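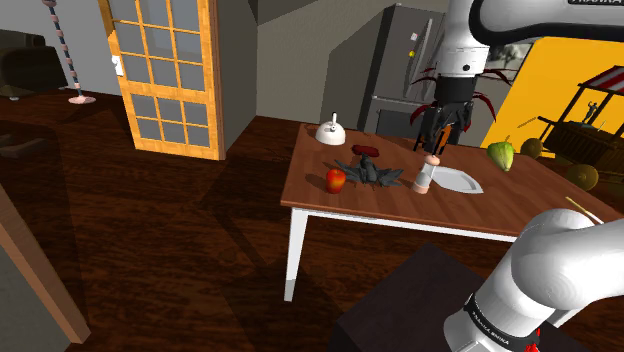
3. Walking the old hedge lines

I should say straight away that I came to the Cestville estate map by accident. I was after drainage records for the lower Sternow, and the archive had put the wrong roll in my box. It was dated 1705, it had a mouse hole through the compass rose, and every hedge on the estate was drawn on it in green ink. I forgot about the drains for the rest of the afternoon!

What I wanted to know was simple enough. If you lay a map that old over a modern one, how many of its hedges can you still go and stand next to? Other people have asked this with national surveys, where the drawing is careful and the scale holds across the whole sheet. An estate map is a different animal. The surveyor was paid by the landowner, he took great care over the fields that brought in rent, and he plainly got bored by the time he reached the common (the north-east corner is little more than a few wiggles and a drawing of a cow).

3.1 Fitting the map

The sheet was scanned flat and brought into Lustex, where I pinned it to the modern map using things I was fairly sure hadn't moved: the church tower, the two bridges, the corners of the walled garden and the crossroads at Tully. I had hoped to use the mill as well, but Fouzia Naqvi, who read the estate accounts for me and saved me from several daft mistakes, found that it was pulled down and rebuilt on the other bank. Using it dragged the whole western side of the map into the river, so out it came.

I tried a plain stretch-and-turn fit first and then a more flexible one that lets different parts of the sheet bend separately. The flexible fit looks lovely on screen and I was very taken with it for a week or so. The trouble is that it will happily bend an old hedge until it sits on top of a modern one, and then you've proved nothing except that the software is obliging. All the results in this paper use the plain fit. It leaves a typical error of about 32 metres in the open fields, and a good deal more on the common, which I left out of the sample altogether.

3.2 Choosing what to visit

I drew 100 hedge lengths at random from the digitised map, leaving out anything shorter than a cricket pitch. Each one got a printed sheet with the old line on it, the nearest modern boundary, and a box for notes. I walked them all in August, which I wouldn't recommend. The nettles were up to my shoulders along the Sternow, and in full leaf it's hard to see whether there's a bank underneath. Anyone repeating this should go in late winter.

A hedge went down as surviving if there was a living woody boundary within the fitting error and running in the same direction. Where the shrubs had gone but a bank or ditch was still there, I called it a trace. Everything else was lost. I dithered over the gappy ones (is a hawthorn, then a long stretch of wire, then another hawthorn still a hedge?) and in the end I let them count as surviving if I could see from one shrub to the next without moving my feet. It's a rough rule, but it was easy to stick to in the rain.

I also asked at each farm before going in, and that turned out to be worth doing for its own sake. At Tully I was shown a line of old ash stumps behind the cattle shed that I'd never have found, lying exactly along a boundary I had already marked as lost. I changed the entry to a trace and noted that I'd had help, so that anyone using the table can put it back if they disagree.

Tree species were written down where I was confident of them and left blank where I wasn't. I haven't tried to date any hedge by counting species. The method is fun, but soil and replanting seem to matter at least as much as age around here, and the estate accounts mention replanting a lot.

Figure 2. White robot arm with a black gripper over a wooden table, computer rendering.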